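About Us

Welcome, and thank you for stopping by! Nurnavov is a shared workshop for people who like to build robots, or who think they might like to once somebody shows them which end of the screwdriver to hold. We opened in June with 12 members and a lot of donated shelving, and we have grown to 22 since then, which is as many as the room will comfortably take on a busy evening (the kettle was the first thing to give out).

Our members bring all kinds of projects through the door. There have been rolling carts that follow a line, a curtain opener that went home and is still in use, and a plant waterer we would rather not talk about. But the build that keeps most of us here past closing time is Pedum, our own arm and gripper. It started out on a kitchen table two years ago and moved in with us when the kitchen was needed back. Everybody has had a hand in it by now – wiring, brackets, code, and plenty of sanding.

We like small, plain tasks for Pedum, and stacking blocks is the one we come back to most. You learn a great deal from it about grip, and about patience too, and newer members can join in on their very first visit. We cover the bench in paper and tape it down, so we can pencil on it and change it when it gets too messy to read.

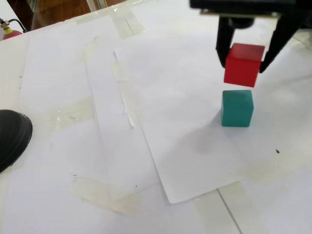 Block stacking at the bench: the red cube in the gripper, just above the teal one.

You will find us on the ground floor of the Dimitriou building, through the side door. Visitors are always welcome, and so are children over eight if they bring a grown-up along. Our next open evening is Thu 31 October, when the Plirnaler code group will be joining us for a relaxed night of tinkering and soup. Do come by and say hello – and if you have a spare kettle, please bring it!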